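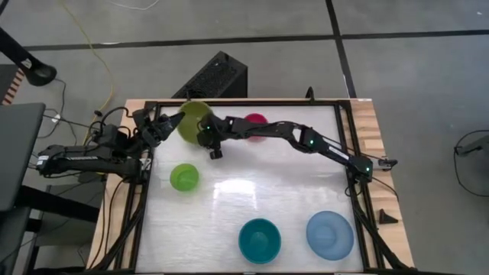 A wooden workbench with a pale surface, black rails on its sides and an arm reaching in from each end.

Whitlock's soup supper is coming back this November, and if you have ever stood in that long, cheerful line with a spoon in your coat pocket, you will know how glad people are to hear it. The supper skipped last year while the kitchen at Juditz Hall got its new floor and a stove that lights on the first try.

Liis Žukauskas, who has run the cooking since the supper moved up from Irik Street, is asking for 7 pots this time, up from 5, and she would dearly love one of them to be barley. "People still stop me at the post office about the barley," she said.
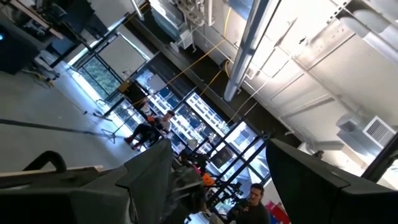 The last supper fed 1,053 people and raised $4,000 for the town's winter fuel fund, and the Ostemano bakery has promised the bread again (the dark rye too, for those who asked). Doors open at 5 in the evening, and the soup is ladled out until the pots are empty.

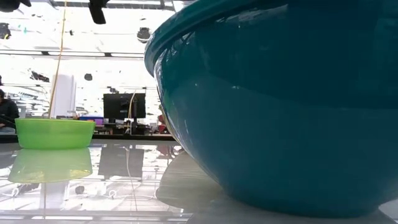 Guests are asked to bring their own bowls, as always, and to bring a good roomy one if they plan on seconds. Something like a big, glossy teal bowl with a rolled rim would do very nicely, and it would be easy to find again at the washing-up table. Cooks who would like to take on a pot can leave their name with Liis at the hall, any morning before 11.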